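Search this site Search

I caught Araceli Cuevas in the café at Burnholm, boots off, halfway down a huge mug of tea. She'd just walked in from Tiremstead, all 10 miles of it, and was still grinning!

"I only started hiking in June," she told me. "I bought the wrong socks and got blisters by the first stile."
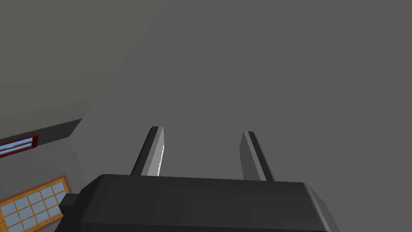
I asked which bit she'd send a beginner to, and she went straight for Wukutgate (my favourite too, as it happens). "It's 1,416 feet at the top, so take it slowly. And pack more sandwiches than you think!"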